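Kitchen and Tables Group, Maltgate rooms
Minutes, September meeting

We got going at 11 with most of us there and the tea still brewing, so forgive any gaps in the first bit. Last month's minutes were fine by everyone.

Tables. Long chat about the pale wood tops! Grustach quoted 2,880 to sand and reseal the lot, Casado came in at 2,202, and we agreed to go with Casado – as long as they can work around the baking mornings. I asked that the scuffs get a proper look before anyone starts sanding.

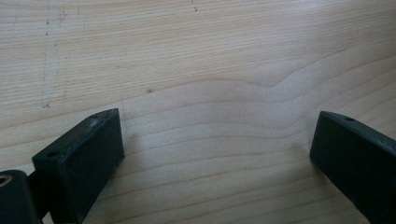

Tabletop, wavy grain and faint marks

Snack prep. We still love the dried fruit (the dark red stuff goes down very well), but it needs a lid and a date on it. Same for the big plastic tubs, please. 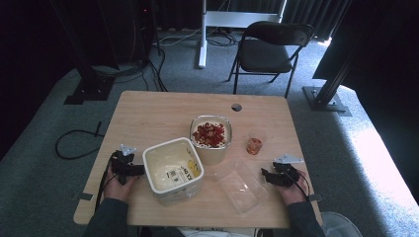
I'll bring labels next time, and Celent will deliver another 20 small containers before then. Someone asked for glass only and we couldn't agree, so it's held over.

Folding chairs go back against the wall after each session. We wrapped up just before lunch.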